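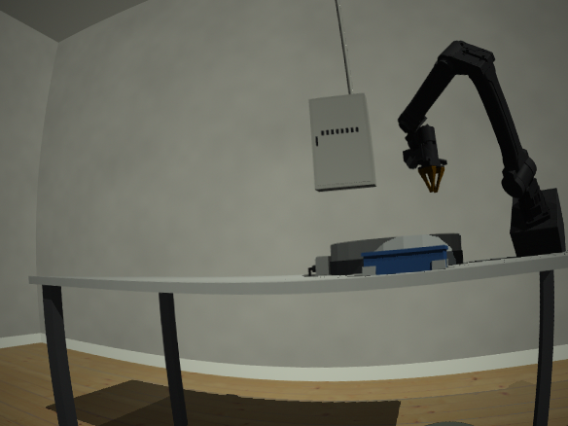

Taltix: Wortliste für Bodenbeläge und Ausbau

Stand: September, Version 2

Taltix ist eine zweisprachige Wortliste für Leute, die mit Fußböden, Leisten und Wandflächen arbeiten und Angebote oder Lieferscheine übersetzen müssen. Sie enthält 3.113 Einträge. Die Datei ist frei nutzbar, auch in der Firma.

Inhalt des Ordners

taltix.csv: die ganze Liste, Trennzeichen Semikolon, Kodierung UTF-8
offen.csv: 224 Einträge, bei welchen die Übersetzung noch nicht sicher ist
quellen.txt: Herkunft der Wörter
LIESMICH: diese Datei

Spalten

id: laufende Nummer, bleibt auch nach dem Löschen von einem Eintrag frei
wort_de: deutsches Wort, Substantive mit Artikel
wort_en: englisches Wort
bereich: boden, wand, leiste, werkzeug oder allgemein
region: leer, oder zum Beispiel AT, CH
notiz: freier Text, meistens kurz 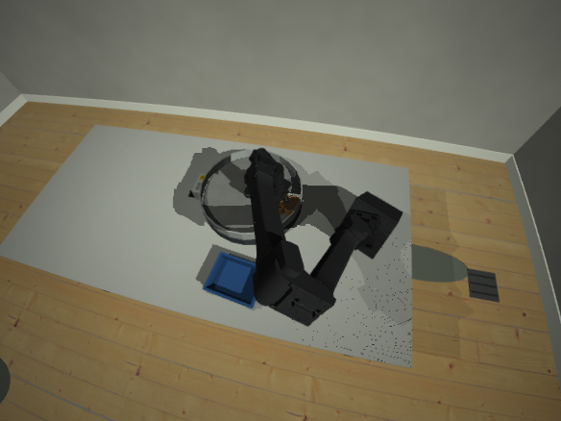 Bild: Brivar / Projekt Taltix

Woher die Wörter kommen

Die erste Version hatte 2.000 Einträge und stammt aus den alten Katalogen vom Holzhandel Canpolat, der uns die Erlaubnis dafür schriftlich gegeben hat. Preise und Artikelnummern wurden entfernt. Der Rest kam später aus der Werkstatt Puvska dazu, dort hat man mir die Wörter vor allem mündlich erklärt. Deshalb ist die Schreibweise bei diesen Einträgen nicht immer einheitlich.

Bekannte Probleme

Fußleiste, Sockelleiste und Scheuerleiste stehen als getrennte Einträge, obwohl alle drei mit "baseboard" oder "skirting board" übersetzt sind. Ich habe lange überlegt, ob man sie zusammenlegen soll. In den Katalogen werden sie aber verschieden gebraucht, also bleiben sie vorläufig getrennt.

"Diele" bedeutet im Norden auch den Flur. Dieser Sinn ist in der Liste nicht enthalten.

Bei den Wörtern aus der Schweiz fehlt oft der Artikel. Ich bitte um Korrekturen, am liebsten mit einem Beispielsatz.

Excel öffnet die Datei manchmal mit falschen Umlauten. In diesem Fall bitte über "Daten" importieren und UTF-8 auswählen.

Nicht geeignet für

Normtexte, Verträge und Gutachten. Die Liste ersetzt keine Fachübersetzung, und für die Einträge aus offen.csv kann ich keine Verantwortung übernehmen.

Änderungen vorschlagen

Bitte immer die id angeben und nur eine Änderung pro Nachricht. Neue Wörter ohne Quelle kommen zuerst in offen.csv.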